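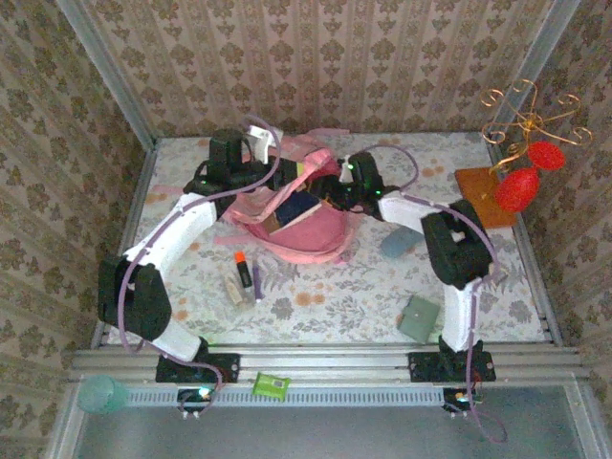
Princess Marquez wrote to me that a rule sheet for two small arms on a table is too much paper, and that in her lab everybody simply knows what to do. She asked me to explain what we gain from it. I promised to answer on the blog, so I will try.

First, I agree with half of it. Our first sheet at Rinthorpe had 21 rules and it was bad. Many of them were copied from a manual for big machines behind a fence, with words like "authorized zone" which have no meaning at a table where you sit with your coffee. New people signed it and did not read it. I also did not read it after the second month, and I was the one who typed it.

The sheet we use today for Hellosia fits on one page. I will not paste the whole page, only the parts where people disagree with me.

Hands. When the arms have power, hands stay outside the three walls and behind the front rail. If you need to move an object, you say "hands" in a loud voice, the operator parks both arms and answers "parked", and only then you reach in. It feels silly when only two people are in the room. We do it also then. Van Rooij wanted an exception for small corrections, for example when a pen is rolling away. I said no, and we discussed it for a complete lunch. My reason is that the small correction is exactly the moment when you look at the pen and forget the elbow. The gripper is what everybody watches, but the elbow housing is heavy and it swings wide, on the side where your arm would come in.

Cables. Before each session somebody takes every arm by hand, without power, through its full reach and looks at the cable. It must have a loop long enough that the wrist can turn, and the loop must not go under the elbow. We lost a connector in January this way. The arm did not stop by itself, it only pulled, and then we had a wrist with no signal in the middle of a movement. The repair was cheap, but the data from that afternoon was not usable, and this hurt more.

Two arms on one object. This is the rule that took the longest time to write. When both grippers work on a soft thing, one arm holds and the other arm moves, and the operator says before the start which is which. If both must move, the speed goes down to the slow setting. Cloth forgives a lot, but when two grippers pull the same strap in different directions the force goes into the joints, and you will hear it before you see it.

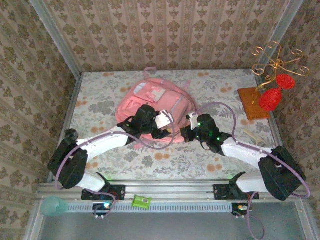 Two grippers, one backpack

Reset. After each episode the objects go back to a start position which is written down, and a new start position gets a new line in the log. I insist on this one. We have now more than 2150 episodes and in the early part I cannot say which layout belongs to which run. It was "a bag in the middle and some small things near it". For a person this is a fine description, for training it is almost nothing. Erby made a form for it with very few fields, and a careful person fills it in 40 seconds. I have measured myself, because I was the one complaining.

Stop. Anyone in the room can call stop, also a visitor, also the person who came to ask about the printer. The operator stops first and asks later. There is no discussion about whether the stop was necessary, and nobody makes a face. I had to learn the last part. In my previous job a stop cost you a report with your name on top, and so people waited one second too long to see if the problem would go away.

One operator per session, and the operator changes after 3 blocks, even if he or she feels fresh. I have no scientific proof for this number. We tried longer and the logs became sloppy near the end, with times missing and comments like "ok" for everything.

Now back to the question of Princess. If everybody simply knows, I believe it, but then I would like to ask how the next student will know. With us the knowledge was in the head of Van Rooij, and when he was away for several weeks we found out that half of his habits were never told to us. He always checked the base screws before the first run, for instance. I had seen him do it many times and I thought he was only cleaning the rail.

So this is what we gain: a new person can sit down with the page, and an old person can be corrected by the new one without a bad feeling, since both can point to the same line. This happened to me last month. I reached in without saying "hands", and our youngest student put her finger on the paper and waited.

What I still do not have is a good rule for string and thin straps. They get under the fingers of the gripper and the operator does not feel it. At the moment the page says "be careful with thin material" — I know that this is not a rule. If your group has a better sentence, please write it in the comments, and I will test it and report here.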